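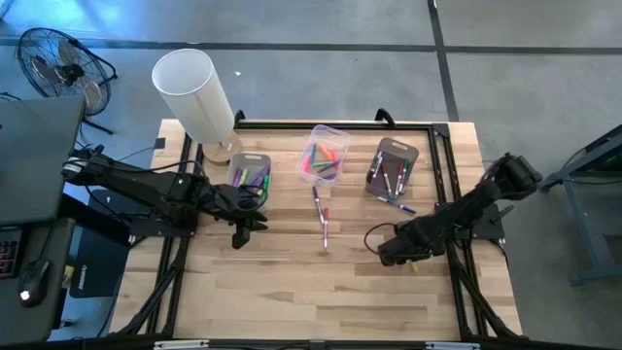
Stirnisance marker set

Hi! I'm Liam Quinlan, and I put this together for our robotics club (two arms, one table, an awful lot of markers). There are 173 episodes in the January folder, and I drove most of them myself, so blame me for the wobbly ones! Start with kistel.csv, it lists every run. If you're in the club and want to add yours, please keep my file names.

Search this project Go

Contact: Liam, Dasthorpe Robotics Club | Back to top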